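Gemeinschaftshilfe Narness
Forum für Haus, Hof und Wohnung
Bereich: Oberflächen und Pflege

Beige Fläche mit flachen Wellen und dunkleren Stellen: Pflege oder Austausch?

Muthoni Barasa
Mitglied, 2 Beiträge

Sehr geehrte Damen und Herren,

im Gemeinschaftsraum unseres Wohnheims in Costham befindet sich eine große Auflagefläche, die für Handarbeiten und zum Zusammenlegen von Textilien genutzt wird. Sie ist durchgehend beige und glatt, ohne Muster oder Beschriftung. Unterlagen zum Hersteller liegen der Hausverwaltung nicht vor; im Inventarverzeichnis ist sie lediglich unter der Nummer 1515 und dem Vermerk »Arbeitsfläche, hell« geführt. Der Raum wurde im Juni neu eingerichtet, ein Lieferschein ist nicht auffindbar.

Bei der letzten Begehung wurde beanstandet, dass die Fläche an mehreren Stellen flache Wellen zeigt und der Farbton ungleichmäßig wirkt. In der Mitte erscheint sie eher gelblich, seitlich eher rosa. Ich bitte um Auskunft zu folgenden Punkten: Handelt es sich bei solchen Wellen um einen Mangel, der gemeldet werden muss? Darf die Fläche feucht gereinigt werden, wenn das Material nicht sicher bestimmt ist? Und lässt sich der Farbunterschied durch Pflege ausgleichen?

Mit freundlichen Grüßen
M. Barasa

Geetha Varghese
Fachberatung Innenausstattung, 669 Beiträge

Sehr geehrte Frau Barasa,

Ihre Anfrage lässt sich ohne Kenntnis des Materials nur eingeschränkt beantworten. Grundsätzlich ist zwischen einer Verformung des Trägers und einer Unebenheit der obersten Schicht zu unterscheiden. Legen Sie ein gerades Lineal in verschiedenen Richtungen auf. Bleibt unter der Kante durchgehend ein Spalt, ist der Träger zu prüfen und die Verwaltung schriftlich zu unterrichten. Ist der Spalt nur stellenweise vorhanden und gibt die Oberfläche auf leichten Druck nach, so liegt der Belag vermutlich nicht vollflächig an.

Zur Reinigung: Bis zur Klärung des Materials ist ausschließlich ein trockenes, weiches Tuch zu verwenden. Feuchte Reinigung ist erst zulässig, wenn eine Probe an verdeckter Stelle ohne Veränderung geblieben ist. Die Probestelle muss vor der Beurteilung vollständig abgetrocknet sein. Lösungsmittel und Scheuermilch scheiden aus.

Der Farbton sollte bei Tageslicht und ein zweites Mal bei eingeschalteter Raumbeleuchtung beurteilt werden. Verschiebt sich der rosa Anteil zwischen den beiden Durchgängen, ist von einem Einfluss der Beleuchtung auszugehen, und eine Pflegemaßnahme erübrigt sich. Bleibt er an derselben Stelle, kommt eine Verfärbung in Betracht. Ein Ausgleich durch Pflegemittel gelingt in diesem Fall selten.

G. Varghese

Azucena Serrano
Mitglied, 508 Beiträge

Bei uns war es dasselbe, wir haben damals das Pflegemittel von Tolport genommen und danach war Ruhe. Genaueres müsste ich nachsehen.

Muthoni Barasa
Ergänzung zur Anfrage 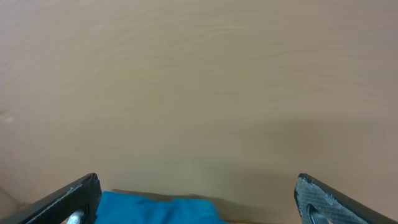 Costham, 22. Februar 2025

Sehr geehrte Frau Varghese,

ich danke für die ausführliche Auskunft. Von Bedeutung sind für uns die blassen, flachen Wellen im oberen Bereich sowie die bräunliche, nur wenig dunklere Stelle rechts der Mitte. Ob Letztere ein Schatten oder eine Verfärbung ist, konnten wir bislang nicht abschließend feststellen. Die Prüfung mit dem Lineal ist für die kommende Woche vorgesehen.

M. Barasa

Geetha Varghese

Die Stelle rechts der Mitte hat einen weichen Rand und spricht nach meiner Einschätzung eher für einen Schatten. Verbindlich ist allein die Prüfung vor Ort bei veränderter Beleuchtung. Die Wellen sind schwach ausgeprägt; ihre Höhe lässt sich aus der Aufnahme nicht ableiten. Bitte vermerken Sie das Ergebnis der Linealprüfung unter der Inventarnummer und sehen Sie bis dahin von Pflegemitteln ab, auch von dem oben genannten.

G. Varghese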